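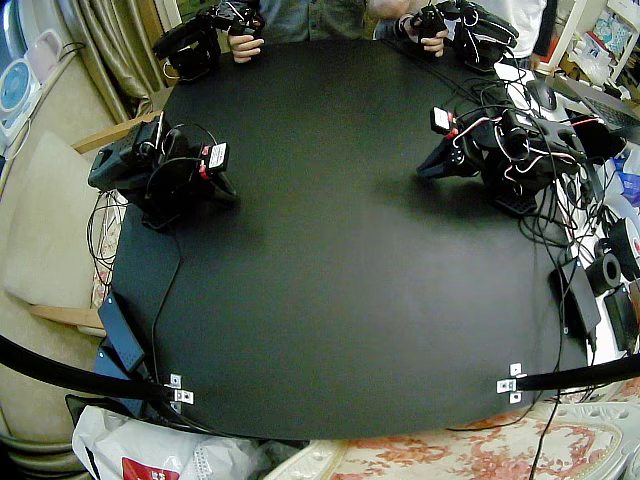 Mesa preta com um braço robótico de cada lado; ao fundo, duas pessoas.

Centro de Ajuda Comunitário Hekbridge
Espaços partilhados > Cedência e utilização de salas
461 visualizações

Caução retida após cedência de sala: que documentos deve a associação apresentar?

Pergunta colocada por Mafalda Falcão

Exmos. Senhores,

Represento uma associação cultural que, no passado mês de janeiro, utilizou uma sala polivalente cedida por uma entidade privada para a realização de um ciclo de leituras. A cedência foi formalizada por troca de mensagens de correio eletrónico, às quais foi anexado um regulamento de utilização. Não houve contrato assinado. Foi paga uma caução de 106 euros, por transferência, e emitido o respetivo recibo.

Terminada a utilização, a chave foi entregue na receção às 19h30. Foi-nos posteriormente comunicado que a caução não seria devolvida, em virtude de «marcas no pavimento e mobiliário fora do lugar». A comunicação não vinha acompanhada de fotografias nem de orçamento de reparação. O regulamento prevê a retenção da caução «em caso de danos», sem definir o que se entende por dano e sem fixar prazo para a respetiva comunicação.

Solicito, assim, esclarecimento quanto aos seguintes pontos:

a) se a disposição do mobiliário pode ser equiparada a dano;
b) se a entidade cedente pode reter a totalidade da quantia sem apresentar o custo da reparação;
c) que elementos convém reunir antes de formalizar uma reclamação.

Acrescento que a sala tinha já sinais de uso à data da entrada, mas não foi lavrado qualquer auto de vistoria. A minha colega Kirsty Lowther esteve presente na abertura e no encerramento e dispõe-se a prestar declaração escrita.

Com os melhores cumprimentos,
Mafalda Falcão 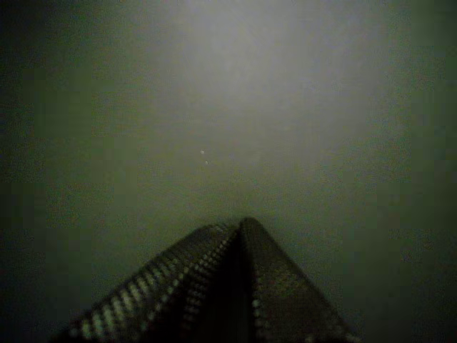
Resposta de Tiago Matos
Assinalada como útil pela autora da pergunta

Exma. Senhora,

A resposta depende, em primeiro lugar, da redação integral do regulamento que lhe foi enviado. A ausência de contrato assinado não significa ausência de acordo: as mensagens trocadas, o regulamento anexo e o recibo da caução constituem, em conjunto, prova das condições aceites por ambas as partes. Recomendo que conserve as mensagens no formato original, com cabeçalhos, e que não se limite a guardar cópias impressas.

Quanto à alínea a), a arrumação do mobiliário corresponde, em regra, a uma obrigação acessória do utilizador. O seu incumprimento pode justificar a cobrança do tempo de trabalho necessário à reposição, quando tal esteja previsto. Dificilmente se confunde com a deterioração de um bem. Verifique se o regulamento inclui planta da sala ou indicação da disposição a respeitar. Nos regulamentos que conheço, essa informação consta quase sempre de um anexo que o utilizador não chega a receber.

Quanto à alínea b), a caução destina-se a garantir o cumprimento das obrigações assumidas e a cobrir prejuízos. A entidade que a retém deve estar em condições de indicar o prejuízo e o respetivo valor. É, pois, legítimo que a associação solicite essa demonstração por escrito.

Quanto à alínea c), sugiro a seguinte ordem de trabalhos:

1. Reunir o recibo da caução, o comprovativo da transferência, o regulamento e todas as mensagens, por ordem cronológica.

2. Obter a declaração da pessoa que assistiu à abertura e ao encerramento, com identificação completa, horas de entrada e de saída e descrição do estado do pavimento em ambos os momentos.

3. Pedir aos participantes as fotografias que tenham tirado durante as sessões. Mesmo quando captadas com outro propósito, mostram frequentemente o chão, as paredes e a posição das mesas. 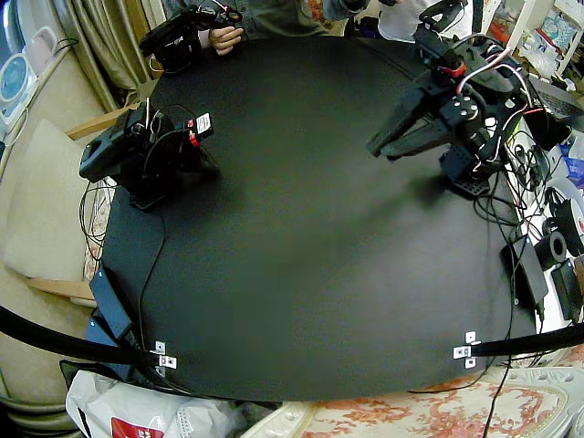
4. Enviar carta registada com aviso de receção à entidade cedente, solicitando a descrição dos danos, as fotografias disponíveis e o orçamento ou fatura da reparação. Deve ser fixado um prazo razoável para resposta.

5. Na falta de resposta, ou se esta for insuficiente, apresentar reclamação no livro de reclamações, físico ou eletrónico, caso a entidade esteja obrigada a dispor dele, e ponderar o recurso a um julgado de paz com competência na área.

Convém ainda confirmar quem tem poderes para representar a associação. Uma carta assinada por pessoa sem esses poderes presta-se a ser devolvida sem apreciação.

A presente resposta tem caráter informativo e não dispensa a consulta de advogado ou solicitador.

Tiago Matos

Comentário de Mafalda Falcão
Agradeço a resposta. Confirmo que o anexo com a planta não nos foi remetido. Seguirá a carta nos termos indicados no ponto 4.

Resposta de Ebenezer Arthur

Aconteceu o mesmo à nossa coletividade, na sala do edifício Trenthorpe, com lotação de 38 lugares. Foi apresentado um pedido por telefone e a caução acabou por ser devolvida. Desconheço se o procedimento é igual noutros locais. Recomendo insistência.

Resposta de Fernanda Godinho

Exma. Senhora,

Subscrevo, no essencial, a resposta de Tiago Matos, com uma reserva quanto ao ponto 3: as fotografias em que figurem participantes identificáveis só devem ser juntas à reclamação na medida do necessário, e preferencialmente com os rostos ocultados. Havendo menores nas sessões, o cuidado deve ser maior.

Para futuras cedências, a associação deverá exigir um auto de vistoria à entrada e outro à saída. No espaço Stavumell, cujo regulamento ajudei a redigir, utiliza-se um formulário de 2 páginas, assinado por ambas as partes, do qual constam:

- o estado do pavimento, das paredes e das portas;
- a relação do equipamento existente e a respetiva localização;
- as anomalias anteriores à utilização;
- a hora de entrega e de devolução da chave;
- o prazo para comunicação de danos e para devolução da caução. 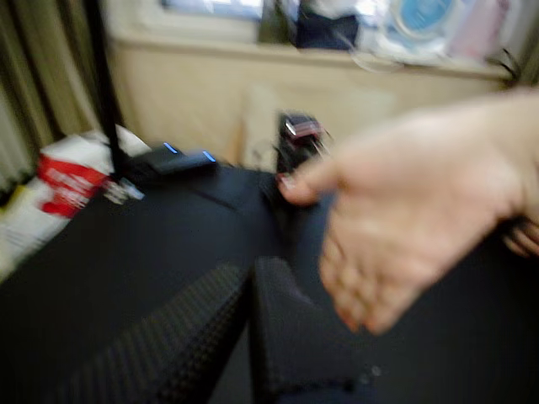 Mão estendida junto a um pequeno objeto preto de topo vermelho e branco.

Quando a entidade cedente recuse assinar o auto, poderá o utilizador preenchê-lo unilateralmente e remetê-lo por correio eletrónico antes do início da atividade, solicitando confirmação de receção. Não tem o mesmo valor de um documento assinado por ambos, mas fixa uma data e obriga a outra parte a pronunciar-se ou a deixar passar a oportunidade de o fazer.

Verifique igualmente se a apólice de responsabilidade civil da associação, caso exista, abrange atividades realizadas em instalações de terceiros e qual a franquia aplicável.

Fernanda Godinho

Perguntas relacionadas
Cedência gratuita de sala: é exigível seguro ao utilizador?
Perda de chave de espaço partilhado e substituição da fechadura
Minuta de auto de vistoria para pequenas associações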